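Forum > Toys and Play > Wooden and Printed

We use cookies to remember your login. By staying on the site you accept this.

Are 3D-printed shape blocks worth it for a toddler?

SiriwardenaMom
My brother-in-law keeps offering to print shape blocks for my son, who turns 2 in May. A shop called Rirham sells what looks like the same thing in wood for a lot more. I'm suspicious of both. The printed ones feel rough to me and I don't see how you'd get yogurt out of all those ridges. Does anybody's kid play with these past the first week?

Rizwan Navaratnam
I'd want answers before I said yes. What plastic is it, how small are the pieces, and has he tried to break one? "Kid safe" on a spool of filament doesn't tell you much. Print one, stand on it, drop it on concrete. If it splits along the layers, throw out the whole idea. Size matters more than color, so check every piece with a choke tube. And I don't buy the claims about shape blocks teaching geometry. My daughter sorted hers by color for months and ignored the shapes completely.

ollmont_dad
ours are fine. soap and an old toothbrush. wood is nicer but not THAT much nicer

pegandplank
I disagree with the wood crowd too. We paid for the Sisitz set and the paint chipped. With printed ones the color goes all the way through, and the bumpy sides give small hands some grip. I would skip sets with ten colors. Four is plenty, with a couple of different shapes in each, and a plain board to line them up on.
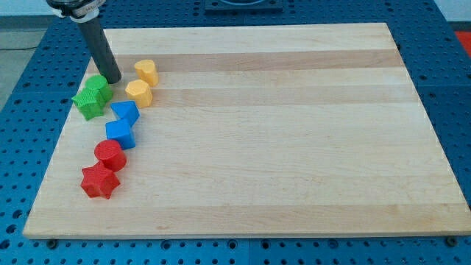

I'd still make him print one star first, because points are where I'd expect trouble, and run your thumb over every tip before it goes anywhere near a toddler.

Related threads
Getting crayon off a maple board
Choke tube sizes
Is the Rirham stacker overpriced?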